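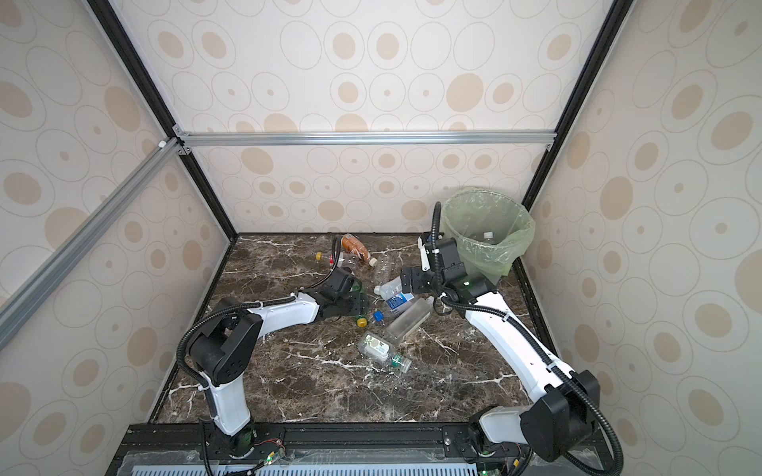 Jemcombe's town museum opens its wallpaper show on Thursday, and it's a treat for anyone who has ever peeled back a corner in an old house to see what was underneath. The show is called "Eso" and fills the two upstairs rooms with 300 papers, from kitchen checks and nursery trains to great swirling things made for hotel lobbies. Ovals and circles get a whole wall to themselves, and the quieter ones may win you over. Beige ovals on cream, some filled in and some just a thin ring, look wonderfully calm over a dark brown marble surface with white and tan veins, and that kind of pairing comes up again and again in the room on pattern and stone.

The papers come from the old Lykkegaard shop on the harbor road, which closed last winter after selling paint and paper to the town for three generations. When the building was cleared, 833 rolls and part rolls were found in the loft, most of them still in their wrappers. The family gave the lot to the museum, along with the order books, so in many cases the labels can tell you which street a paper went to and which room it was hung in. If you grew up in Jemcombe, there's a fair chance your grandmother's hallway is in there somewhere!

The order books are half the fun. They record a customer who sent back the same green stripe three times for being too green, and a run on orange in a single September that cleaned out the shop and had the next delivery spoken for before it got off the truck. One page is nothing but sums, with a shopping list for eggs and lamp oil down the side.

A big part of the upstairs back room is given over to Urach, the German town whose printer supplied the shop for many years. The museum has borrowed 17 wooden printing blocks from there, and they are bigger and heavier than you'd expect – the largest takes two people to lift. You can see the knife marks up close, and on a few of them there's still color down in the grooves. Next to each block hangs a length of the paper it printed, including a fern design that was made for only one season.

There's plenty to do as well as look at. A table by the stairs has offcuts you can handle, and children can print a strip of their own with small rubber blocks and take it home. On Thursday evening the museum stays open until 9 p.m., with a short talk on matching repeats around a chimney breast – drier on paper than it sounds, and the last one ran well over time because people kept asking questions. The talk has 28 seats, so it's worth calling ahead.

Have an old scrap of your own? Bring it along. The front desk has the shop's sample books out and is happy to help you look for a match. Entry is free, and the elevator to the upper floor is working again.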